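Spring cleanout notes from my back porch

I have been getting rid of stuff since January, a bit at a time, and I finally have enough opinions to fill my corner of the newsletter. If you're new here, I live in Gakmont in a house with one good closet and a garage that has never once held a car. You can guess the rest.

My big change this year was giving up on the weekend blitz. Every September I used to drag everything onto the lawn, get tired by lunch, and shove it all back in worse shape than before. Now I set a kitchen timer for 22 minutes after supper and stop when it rings, even if I'm in the middle of a drawer (especially then, or I'd be up until midnight reading old birthday cards). It's slow! But I've finished the hall closet, the linen shelf and most of the garage's left wall, and I still like my family.

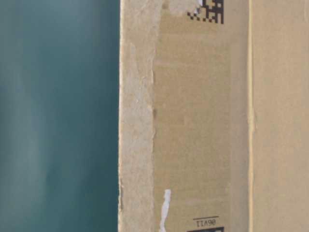

Cardboard, up close.

The other thing that helped was picking where stuff goes before I start. I keep four stops on a list taped inside the pantry door. Clothes and bedding go to the Gyamfi thrift shop on the hill, which takes drop-offs at the side door until supper time. Books go to the Prokamden book swap. Paint and batteries wait for the county day. Everything else gets one month in the garage, and if I haven't gone looking for it by then, out it goes.

I did get caught by the bread machine. I gave it away in February and wanted it back within a week, and of course the shop had sold it. I paid 30 dollars for another one, and it makes a louder noise than the old one did. So now appliances get two months.

My mother's dishes were harder. I kept the blue bowls and let the plates go, and I took a picture of the whole set on the table first, which made me feel better than I thought it would.

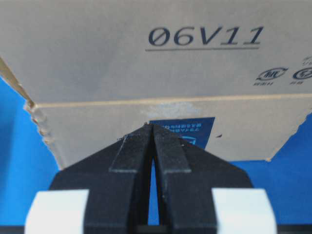

What do I do with old electric cords when I don't know what they belong to?
Put them in a bag with the date on it and hang it somewhere you pass every day. If you haven't matched a cord to anything in 95 days, take the bag to the electronics bin at the Pramumico hardware store, next to the key counter.

I'm starting on the kitchen next, and I'm dreading the lids. If you've found a way to keep lids with their containers for longer than a week, please write in. I'll try anything that doesn't involve buying a rack.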